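# Drying clothes in the living room

*Kazimiera Sadowski, November 13, 2019*

In our old flat in Tresberg we had a balcony, and all the washing went there. In the new one there is no balcony, so the laundry has moved in with us, between the sofa and the television. My cousin Cadi Cadwaladr asked how we manage it, and I promised her a small gallery. I don't iron T-shirts and I don't own a machine dryer, so everything depends on a good rail and enough hangers.

## The rail

The long pole is the best thing we bought this year. It was cheap and it takes the heavy black things without complaint. On laundry days the television stays off, and our laughing Buddha looks over everything from his end of the cabinet.

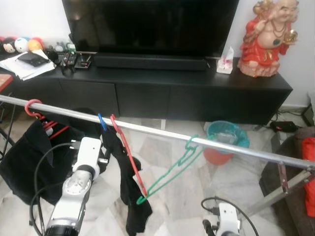
*Red hangers, a blue clothespin and the Buddha in his red robes.*

I like plastic hangers more than wire ones, which left marks on the shoulders. Small things such as socks can go directly on the pole. Konrad would like to have a separate basket for them, but I think one more object in this room is too much.

The red stool is plastic too, and light enough to carry with one hand. I use it when I sort small things, and guests use it when the sofa is full. The marble tiles are pleasant under bare feet in May and rather cold now. Some stains in them we could not remove, although we tried vinegar and after that I read that vinegar is bad for marble.
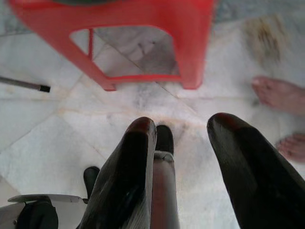 ## The folding table

We put the table beside the rail and fold it away when the work is finished. Clothes go over the edge of it while they wait for their turn. I shake each T-shirt 2 times before it gets a hanger, and I pull the hem straight with my fingers. My mother did the same.

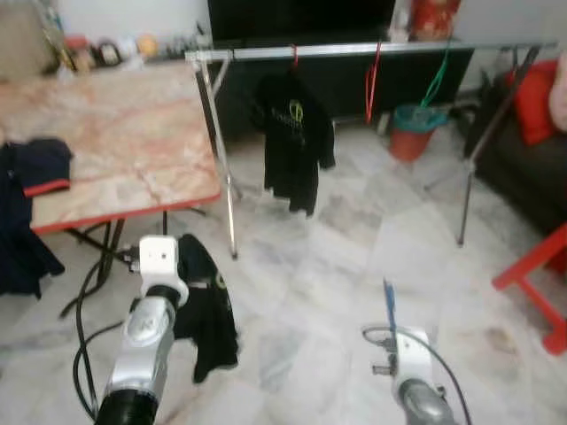
*Black T-shirts and the table with the red edge, with a navy garment over its left end.*

## Hangers by color

The idea of colors came from Damian Kurek, our neighbor. In his house every person has one color, so when the clothes are dry, each one takes his own. We have tried to copy this with blue, red and green, but we are not strict. If the green ones are all in the wardrobe, I take what I find. 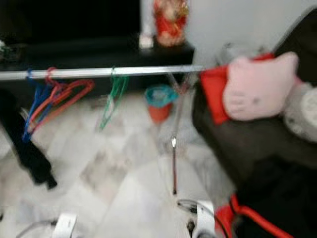 I also leave a little space between the garments, at least the width of my hand. With thick cotton I leave more. In the evening I open the window for a short time, even in cold weather, and turn the heavier pieces so that the back side gets some air. Next I want to find a good place for bed sheets, which are too long for the rail and always touch the floor. If you have a solution for sheets in a small flat, please write to me.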